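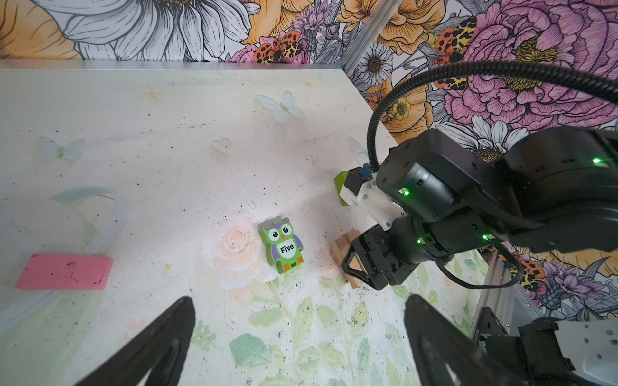 Number five on the rose table, sponge standing by

Specks on a white printed tabletop – cover it or keep scrubbing?

Posted by nirnau_mom
Ok quick one before pickup. We do blocks and number owls on a white table, the top has faded roses and butterflies printed on it. Pretty. Shows EVERYTHING. Little dark specks all over plus scuffs, and wiping seems to just push them around. Pink sponge is about done, has reddish smudges on it that won't rinse out. No idea what from, my money's on paint.
Questions:
1. anyone sealed a printed top without wrecking the print?
2. or just throw a mat over it and give up
Don't really want to hide the roses. The owls look so good on it, the green one esp.

Posted by gluestick51
Mat. Done. Next question.

Posted by tindow_treasures
Noooo don't cover the roses!! We have floral everything at our house too (wallpaper, curtains, half my closet) and I would be sad. What's the top made of? If it's sticky film or vinyl do NOT use anything with solvent, I took the face off a sunflower that way.

Posted by nirnau_mom
Not sure what it's made of tbh. Came secondhand from Ghasemi, no label. Feels a little rough in spots so maybe the specks are sitting down in the texture. Plain wood block on the pale part, you see what I mean about the dots:

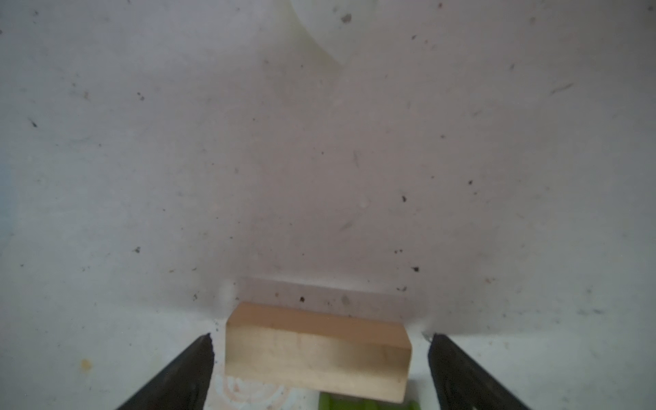
Re: Specks – dry first, then wet

Posted by oldpine
Are you wetting it right away? Don't. Wet dust turns to paste and goes in the pits. What I do:
Dry paintbrush, the cheap 4 dollar kind, sweep toward you
Then masking tape, press and lift. Not on anything peeling
THEN damp cloth. Not a sponge, and not that sponge
Takes me 35 minutes for a big table, less if the kids aren't "helping"

Posted by gluestick51
35 minutes to clean a play table lol. Mat is ten seconds.

Posted by oldpine
And then you have a dirty table under a mat. Grit works through it and scratches the print anyway. Seen it.

Posted by gluestick51
Never had that happen in my life but ok

Posted by tindow_treasures
Also wash the blocks?? Well not wash, wipe. Unfinished wood holds onto dust like crazy and puts it right back on the table. Slightly damp cloth, stand them on end overnight. I did a bin of 700 once for the Truresport playroom and my back has not forgiven me.

Posted by nirnau_mom
Hadn't thought of the blocks at all. Ours are light pine or something like it, plain, rounded off corners, so yes they'd hold dust. Ok and since were doing confessions, the white isn't even the worst bit. There's an orangey yellow splatter with a drip coming off it and the back edge has gone crumbly.
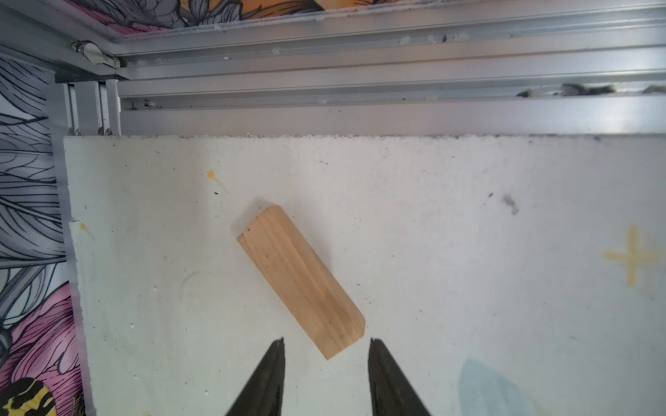
I tried dish soap on the yellow for a while last Wednesday, then had to stop, dinner. Might just leave that one. The crumbs bug me more, I think some of my specks ARE the crumbs. So does sealing the edge come first and then cleaning, or the other way?

Posted by oldpine
Brush the edge, seal the edge, then do the top. Otherwise you're cleaning up crumbs forever. White glue thinned with water, small brush, two coats. Test a corner.

Posted by tindow_treasures
Disagree on white glue – goes tacky in summer. Clear acrylic. Agree on the order though

Posted by oldpine
Mine doesn't go tacky.

Posted by gluestick51
Edge trim tape. And a mat.

Posted by nirnau_mom
Ha ok. Brush, tape, edge, in that order, and a new sponge on the list. Will try the acrylic on a corner away from the roses and report back, prob not before October. gluestick if it all goes wrong I'll buy the mat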